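Regrouting or painting over kitchen tile grout - worth it?
Posted in November by Ebbe Kvam

We moved into a flat in Drirkunholm with large square wall tiles in the kitchen. The tiles are fine. The grout has gone yellow behind the hob and I can't get it back with washing soda or a stiff brush. Has anyone used a grout pen, or should I rake it out and start again?

holgerd, 9:14
Pen. I did ours in an afternoon with the Fivel one in light grey and it still looks decent after two winters. Wipe the tile face before it dries or you will be scraping it off with a fingernail.

agnes_strand, 9:40
I'd disagree with Holger. A pen is paint, and behind a hob paint picks up grease again. Mine started flaking by the sink in the first year. Rake it out to a couple of millimetres and regrout. It's dull work but you do it once. 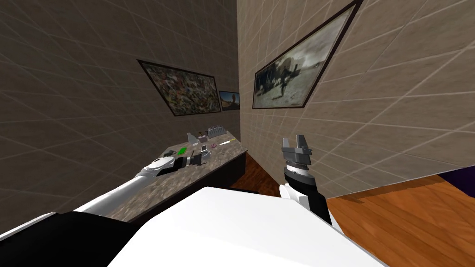
The other thing is colour. Bright white grout shows everything. I used a pale sand shade from Söderlund and it has been far less trouble to keep looking clean.

roaldw, 11:02
Depends how big the wall is. Large tiles mean fewer joints, so raking out is less of a job than people make it sound. Use a hand rake near the worktop - I took a chip out of mine with a power tool and had to live with it.

holgerd, 11:20
Agnes, did you degrease first? If the old grout is greasy no pen will stick to it. Sugar soap, rinse, leave it overnight.

agnes_strand, 11:31
Yes, twice. It still flaked.

j_shabalala, 12:05
Whichever you pick, check the joint where the wall meets the worktop. It should be silicone, not grout. Ours was grout and it cracked every time the weather changed. Same goes for the inside corner between two walls.

Ebbe Kvam, 18:47
Thanks all. The corner is grout and it is cracked, so that answers one question. I'll regrout behind the hob and try a pen on the other wall, where it's only a bit dingy. Does the Söderlund sand shade come in small tubs?

agnes_strand, 19:10
It did when I bought mine. Naltden had it on the bottom shelf next to the spacers.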